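Home | Stories | Submit | Archive

Bows
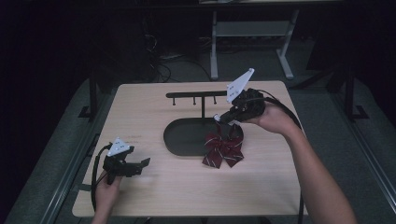
By January I could do 200 hangs in a shift and still have feelings in my thumbs. Chiharu Imai did more, but Chiharu used to fold napkins at a wedding place in Clelwood and she said it was the same wrist.

Before that we were packers. You picked up the ribbon tie, you boxed it, you talked about your sister. Then Welano bought the floor and said the arms were coming in spring, and would any of us like to teach them? Two dollars more an hour! I had my hand up before Gilmar Dantas finished reading the sheet.

What I miss is fingers. I know a bow with my fingers – where the knot is fat, which loop will flop. With the grippers on I had to look at it, really look, like it was somebody's kid I was babysitting. The first week I apologized to a ribbon out loud.

"Slower," Gilmar kept saying. "It learns your hurry too."

So that got in my head. I started wondering what else it would learn. I have a little hitch I do before I let go of anything, a sort of second thought. My mother had it with teacups.

On a Thursday in spring they switched on the first arm and we all stood along the wall with our coffee. It went down for a bow, a burgundy one, and brought it up to the peg. And it stopped there, just for a breath, and then it let go.

Chiharu grabbed my sleeve. "That's you," she said.

I went back to my table and put my coffee down, and I did that the same way too.

Comments

Haruna Miyazaki: The teacups! I had to go call my mom.

Junhao Jin: I packed for nine years and the sister line is so true. What happens to Chiharu? Please write more of her.

Contact | © Navthorpe Stories | Back to top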